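Canned goods items missing from Stoton after nightly import from Cudow
Status: Closed, workaround removed
Priority: Medium (raised from Low)
Opened by: Keabetswe Molefe, Fika
Assigned to: Gerrit Shezi
Watching: Bongani Zulu, Unathi Pillay, Karabo Shabalala
Component: Item import / text fields

Keabetswe Molefe, 7:52 AM
Some of our canned goods items exist in Cudow but can't be found in Stoton. Searching by item code returns "No match." Searching by barcode returns the same. The items are active in Cudow, have a price and a pack size, and are assigned to the Jacobs warehouse.

The import log says "Completed, 0 errors" every night. The item master export contains 375 rows. I do not know how many reach Stoton because the item list screen does not show a total.

First noticed when a picker at Jacobs could not book in a delivery of chickpeas. She received it against a miscellaneous code so the truck could leave. That will have to be reversed later.

Gerrit Shezi, 8:30 AM
Please confirm the following:
Stoton version (Settings, About)
Whether the import is scheduled or started by hand
Whether the missing items were ever in Stoton, or are all new
The export file from last night, unedited. Do not open it in a spreadsheet first. Spreadsheets strip leading zeros from barcodes and will change the result.

Keabetswe Molefe, 8:47 AM
Version is the May release. Scheduled import. The missing ones I know of were all in Stoton before and had stock against them. The stock is still there if I look by bin location, but the item name shows as blank.
File attached. I copied it straight off the share.

Gerrit Shezi, 9:35 AM
Blank name with stock present means the item row was deactivated, not deleted. Stoton deactivates an item when a full import runs and the item is not in the file, or when Stoton believes it is not in the file.

All of the items you list are in the file. Barcodes are intact. Row order looks normal. No duplicate item codes.

Loaded the file into a clean test site. Import completes with 0 errors. Item table after import: fewer rows than the file. So it reproduces here and is not specific to your server.

Next test: split the file.

Gerrit Shezi, 10:20 AM
Split the export into files of 10 rows each and ran them in sequence with deactivation turned off. Most load in full. The files covering canned vegetables, canned fruit and ready soups come up short. Dry goods and cleaning supplies are complete.

Ruled out so far:
File encoding header (correct)
Line endings (consistent)
Field separator inside quoted text (handled correctly, tested with a comma and a semicolon)
Category mapping (changed a failing item's category to Dry Goods, still fails)
Timeout (single-row file fails in the same way)

Unathi Pillay, 10:41 AM
From the Cudow side: nothing has been changed in the export template. The users have changed the data, however. Fika has been filling in the long description on canned items, drained weight and storage wording included. Those fields used to be mostly empty. The export sends whatever is in them.

Gerrit Shezi, 10:58 AM
Thanks, that fits. Took one failing row and cut the long description in half. Row loads. Restored the full text, row is skipped. Will narrow down the length.

Keabetswe Molefe, 11:15 AM
The text was entered from the cans, by category, starting with vegetables. If it matters, a lot of it was pasted from supplier sheets. Item photos go in through a different screen and are not part of the export.

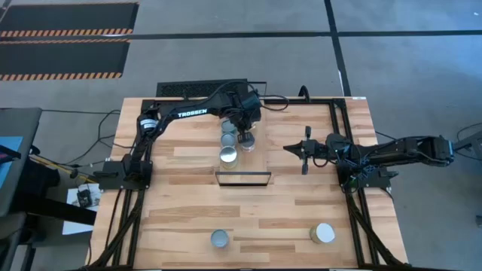

Cans on the wooden tabletop.

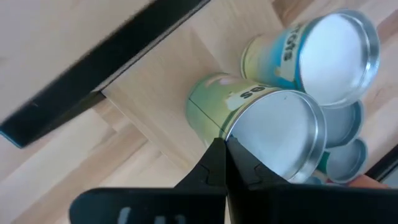

Gerrit Shezi, 11:49 AM
Length tests on the long description, single-row file, all other fields unchanged:

255 plain characters: loads
256 plain characters: loads
257 plain characters: loads, text is cut to 256, warning is written to the debug log only
256 characters with one accented letter at the start: loads, text is cut by one character, same warning
256 characters where the last one is an accented letter: row skipped, no warning, no error

The column in Stoton is limited to 256 bytes. An accented letter, a degree sign or a curly quotation mark takes 2 bytes in the export encoding. When the cut falls between those bytes, the leftover byte is not valid text. The validator rejects the row, and the rejection is counted as "skipped" and never as "error." The summary line prints errors only.

The full import then treats the skipped item as absent and deactivates it. That gives you the blank names.

The pasted supplier text explains the special characters. Fika's failing rows mostly have a degree sign in the storage line, which happens to land on the limit because the lines before it are the same on every item from that supplier.

Karabo Shabalala, 12:10 PM
Question from operations. Is any stock quantity wrong? We have orders going out of Jacobs on Saturday and I would prefer not to recount the aisle.

Gerrit Shezi, 12:22 PM
No. Quantities are held by internal item number and are not touched by deactivation. What is affected: search, barcode lookup, receiving and pick list printing. Reserved stock stays reserved.

The exception is anything received against the miscellaneous code. That stock is real but sits under the wrong item and has to be moved by an adjustment.

Karabo Shabalala, 12:25 PM
Understood. Keabetswe will list the miscellaneous receipts.

Gerrit Shezi, 12:50 PM
Workaround, to be done in this order:

1. In Stoton, go to Settings, Imports, Items and clear "Deactivate items not in file."
2. In Cudow, open the export template and set the maximum length of the long description to 200. This leaves room for the special characters. The full text stays in Cudow.
3. Run the export by hand.
4. Run the import by hand and wait for "Completed."
5. Open Items, filter on Inactive, and check that no canned goods remain in the list.

Do not tick the deactivation setting again until the patch is installed. Discontinued items will stay visible in the meantime.

Keabetswe Molefe, 1:44 PM
Steps 1 to 4 done. Step 5: the list is not empty. A few soups are still inactive. Their long descriptions are short, nowhere near the limit.

Gerrit Shezi, 2:05 PM
Send one item code, please, and the value of the short name field.

Keabetswe Molefe, 2:09 PM
Sent by direct message. The short name has a line break in the middle of it.

Gerrit Shezi, 2:31 PM
Separate cause. A line break inside a quoted field is legal and Stoton reads it, but the short name is also used to build the shelf label, and the label check refuses control characters. That also ends up under "skipped."

Remove the line break in Cudow and export again. I will log the label check as its own ticket and link it here.

Keabetswe Molefe, 2:58 PM
Removed by hand. Export and import repeated. The inactive list now has discontinued items only. Scanned a can of peas and a can of tomato soup at the desk, and both come up with a name and a bin.

Bongani Zulu, 3:20 PM
Development notes.

Confirmed in the code. The truncation works on bytes and should work on characters. Changes planned for the patch:

Truncate on a character boundary
Count skipped rows in the summary line and list the item codes beneath it
Exclude skipped rows from the deactivation pass
Write a warning to the normal log when a text field is shortened

Widening the column itself is not in the patch. It needs a database change and the label layouts depend on it. Request noted for a later release.

Unathi Pillay, 3:36 PM
Can the warning include the field name? Cudow sends two description fields and from the item code alone the user will not know which one to fix.

Bongani Zulu, 3:40 PM
Yes. Added.

Gerrit Shezi, next day, 9:10 AM
Patch installed on the test site. Loaded the original export from this ticket with no length limit set. Result: 375 rows read, 375 loaded less the ones with line breaks, which are now listed by code as skipped. None were deactivated. Long descriptions end on a whole character.

Ready for the live site. Needs a restart of the import service only. Scanners can stay logged in.

Keabetswe Molefe, 10:35 AM
Installed on live. Ran one import by hand, summary line shows loaded, skipped and errors separately. Skipped is 0. Length limit in the Cudow template is back to its old setting and "Deactivate items not in file" is ticked again.

Miscellaneous receipts: the chickpeas and one delivery of canned pears. Both adjusted to the correct items. Adjustment slips are filed with the delivery notes at Jacobs.

Gerrit Shezi, 10:42 AM
Please leave the debug log on until after the next scheduled import, then turn it off. It grows quickly and the import drive on that server is small.

Keabetswe Molefe, next day, 8:04 AM
Scheduled import ran overnight, 0 skipped, 0 errors. Debug log is off. OK to close.

Gerrit Shezi, 8:15 AM
Closed. The label check ticket is still open and assigned to Bongani.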